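Flendotside, 2020-05-18

Carkum opens kerbside and postal return scheme for squeeze tubes

Carkum, the packaging recovery company based in Flendotside, has opened a collection scheme for empty cosmetic and toiletry tubes. The scheme accepts plastic and laminated tubes, which are refused by most household recycling services on grounds of size, residue and mixed materials. Households in Flendotside may use the kerbside service. Households elsewhere may return tubes by post.

Tubes are a difficult item for standard sorting equipment. Short tubes fall through the first screen with broken glass and grit. Longer ones pass the screen but are often rejected at the optical sorter, as the cap and the body are commonly made from different polymers and the sorter reads only the surface that faces it. Product left in the shoulder of the tube adds to the problem by contaminating the wash water.

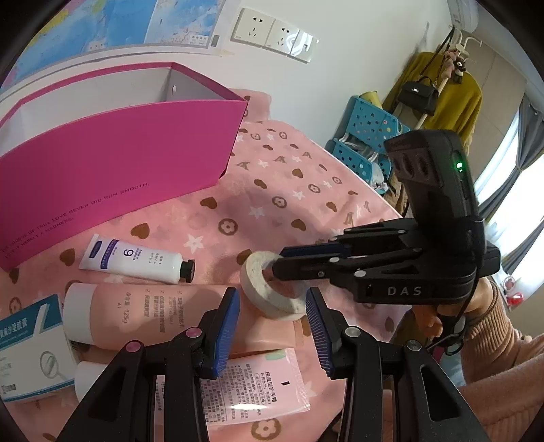 Hand cream and a larger 125g tube among other small toiletries.

Carkum will process returned tubes on a separate line at its Flendotside works. Each tube is slit along its length, opened flat and washed at low pressure. Caps are removed before slitting and sorted by colour and density. The flattened bodies are then divided into single-polymer and laminated streams. Single-polymer material is shredded and made into pellets. Laminated material is pressed into sheet for use in non-food products, including drainage boards and cable covers.

The line was designed by Zasero, which also supplied the slitting unit. During the trial period, which began in December, the line ran for 11 weeks. Material from the trial was pressed into sheet at a thickness of 2 mm and tested for stiffness and water uptake. Both results were within the limits set by the buyer.

"Tubes have been left out of household schemes for a practical reason. They are small, they hold residue and they cost more to sort than they are worth," said Zdenka Papadopoulos, Head of Recovery at Carkum. "Slitting the tube first removes most of the washing cost. The sheet we make is a plain product with a steady market, and that is enough to pay for the sorting."

What can be returned

The scheme accepts tubes up to 32 cm in length, in plastic or laminate, with or without the cap. Accepted contents are hand cream, face cream, cleanser, toothpaste, hair products and sun cream. Printed, coloured and metallised finishes are all accepted.

All-metal tubes should be placed with household metal where the local service allows it. Tubes that have held adhesive, sealant, paint or prescription medicine are not accepted and will be removed at intake.

How to prepare tubes

1. Squeeze out as much of the product as possible, working from the crimped end towards the cap. There is no need to rinse.
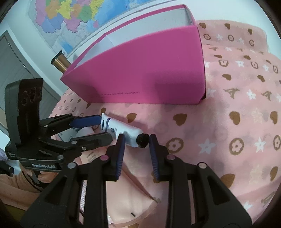 2. Screw the cap back on. Loose caps may be put in the same bag.

3. Leave the tube whole. Tubes that have been cut open may leak on to others in the bag and cannot be fed into the slitting unit.

4. Place the tubes in the grey scheme bag and fasten the tie. Do not include cartons, leaflets or gift packaging, which belong with household card.

Collection and postal returns

Kerbside bags will be collected on the same day as paper and card. Postal bags hold up to 80 tubes of ordinary size and carry a prepaid label. Both types may be ordered through the Carkum website or picked up from the Fleury shop in Flendotside, where a drop-off bin has also been placed beside the main entrance. Bags are supplied free of charge.

Carkum will publish intake weights and rejection rates for the scheme at the end of each quarter.

About Carkum

Carkum recovers small-format plastic packaging and manufactures sheet and pellet from the resulting material.

Press enquiries: Zdenka Papadopoulos, Carkum, Flendotside. Sheet samples and technical data are available on request.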